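제목: Re: [teleop-work] 수건 태스크 시연 재수집 건
날짜: 5월 3일 월요일

급하게 답장 씁니다. 오후에 Jamholm 쪽 회의 들어가야 해서 짧게.

> 지난번에 올려주신 수건 시연 데이터 돌려봤는데요, 성공률이 영
> 안 나옵니다. 펼치기까지는 그럭저럭 되는데 가장자리 잡는 데서
> 계속 헛손질이에요. 혹시 시연할 때 조종하시는 분마다 잡는
> 방식이 다른가요? 그리고 손가락에 감은 테이프, 전부 같은 색으로
> 통일된 건지도 궁금합니다. Figueiredo 세트랑 섞어 써도 되는지도요.

네 방식 다릅니다. 그게 문제 맞는것 같아요. 조종하는 사람이 4명인데 둘은 위에서 집고, 나머지 둘은 밑에서 받쳐 올린 다음에 단을 찾아 들어갑니다. 처음에 가이드를 안 정하고 시작한 제 잘못이고요. 로그에 조종자 번호는 남아있으니까 나눠서 학습해보는 건 바로 가능합니다.

밑에서 받치는 쪽은 대충 이런 느낌. 회색 수건입니다. 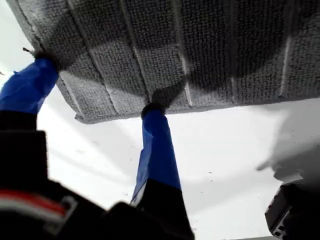

받쳐 올린 상태. 파란 테이프 감은 손가락 두 개, 오른쪽 끝이 밑단에 닿아 있음

개인적으로는 이쪽으로 통일했으면 합니다. 위에서 집는 건 원격으로 하면 깊이감이 없어서 자꾸 두 겹을 같이 물어요. 조종하는 사람도 그걸 모르고 그냥 진행하고, 나중에 영상 보면서 버리게 되고... 직접 팔 잡고 끌어서 가르칠 땐 이런 일이 거의 없었는데 원격은 확실히 다르네요. 속도는 좀 손해 봅니다.

테이프는 우리 쪽은 다 파랑. Figueiredo 세트는 아예 안 감은 걸로 알고있어요. 섞어 쓰시려면 한번 확인 필요. 손목 카메라 시점에서는 손가락이 꽤 크게 들어오니까 영향 있을 수도 있습니다. 저는 일단 따로 돌려보는 쪽 추천.

수량은 이렇습니다
- 지금까지 모은 것 거의 3,000개 (위/아래 방식 합쳐서)
- 그중 버릴 것 아직 다 못 셈. 두 겹 물린 것 위주로 제가 표시하는 중
- 재수집은 하루 18개씩 한 묶음으로 끊어서, 묶음마다 수건 다시 던져놓고 시작

묶음 중간에 수건 예쁘게 정리하지 마세요. 지난 12월에 Zamen 할때 그래서 초기 상태가 다 똑같아졌음. 구겨진 채로 시작하는 게 맞습니다. 그리고 실패하고 다시 잡는 구간도 자르지 말고 그대로 두세요. 복구 동작이 지금 너무 부족해요

Simanow 컨트롤러 쓰시는 분들은 그리퍼 닫는 속도 제일 느린걸로 맞춰주시고요. 빠르면 단이 튕겨 나갑니다. 설정 파일은 저녁에 올릴게요.

가이드 초안도 같이 올리겠습니다. 반대 의견 있으면 그 전에 주세요. 재수집 들어가면 못바꿉니다.

회의 가요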